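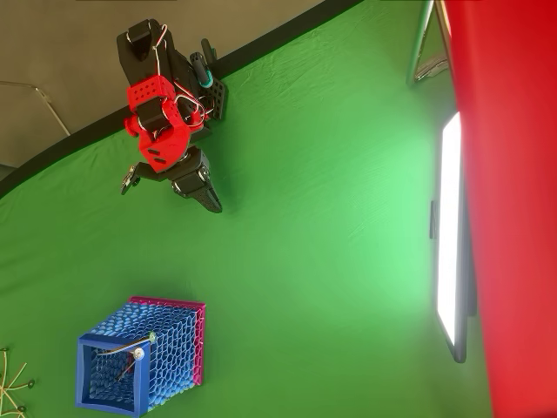
Notebook, back bench, Zakville workshop

Entry 44

Spent most of the day on the green cloth and the honeycomb box, and I'm happier with one of them than the other. Writing it down now while I still remember which bits annoyed me.

Cloth first. It's the matte one from Dronton and I still like the colour a lot, but it creases if you so much as look at it. I pulled it forward and smoothed it from the middle out, and the middle came up fine. The top end is another story – there are soft folds all through it up near the black trim, and every time I chased one it popped up a hand's width further along. I gave up after the third go and had a cup of tea.

The light is still lopsided too. It goes nearly mint green to the right of centre and quite a deep green down the left. I don't mind it by eye, but Pin-yu Tseng is fussier than me about colour (fair enough!) and will want it evener. I tried bouncing the lamp off the grey wall and couldn't see any difference, so back it went. Maybe a sheet of tracing paper over it next time. There's a roll of that in the Man cabinet, bottom drawer, behind the sanding blocks.

Steam or iron? The label says cool iron only. I did a corner of the old cloth in April on a hotter setting and it went shiny, so please nobody do that again, me included.

Now the box. I love this box. The honeycomb sides were Pin-yu's idea, after the solid-walled one used up so much filament and came off the bed with a corner lifted. Blue for most of it and magenta for the back edge, both from Prevomitz. The magenta is the end of a spool that had been sitting open on the shelf for ages, and I wasn't expecting much from it.
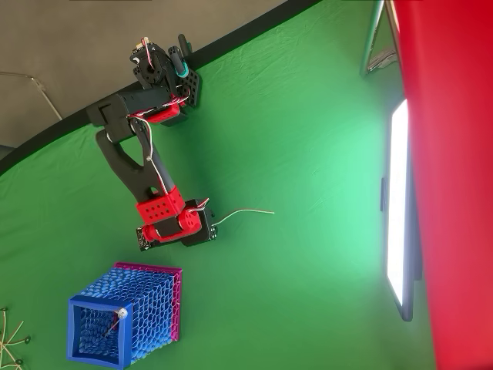 Page last changed: 28/01/2021

The blue and the magenta both stand out well against the green, which was my main worry. I'd half planned to do the next one in the lime filament and I'm dropping that idea right now. You'd lose it completely on this cloth.

Things I want to change on the next box:

Thicker front rim. I'd like a bit more to grab when it's full of offcuts.

Same size of honeycomb. Small washers will go through it, but I don't want washers in there anyway, they have their own tin.

Rounder inside corners, so I can get a cloth in to wipe out the dust.

Print time for the last one was 24 hours at the slow setting. I'd like to get that down, but the fast test piece had stringy bits in the holes and picking them out with tweezers is a miserable way to spend an evening. Slow it is.

Still to tidy: the tangle of pale wires with the little dark connectors, off to the side past the box. I keep shuffling it along and calling that cleaning up. It needs sorting by connector and bagging, and I'll need more bags from Dronton first. There's also the thin white cable over on the grey side. I want a couple of clips on that one.

Pin-yu – if you're in before me, could you leave the cloth where it is? I'd like to see whether the folds drop a bit on their own overnight. Spare clamps are on the hook by the sink.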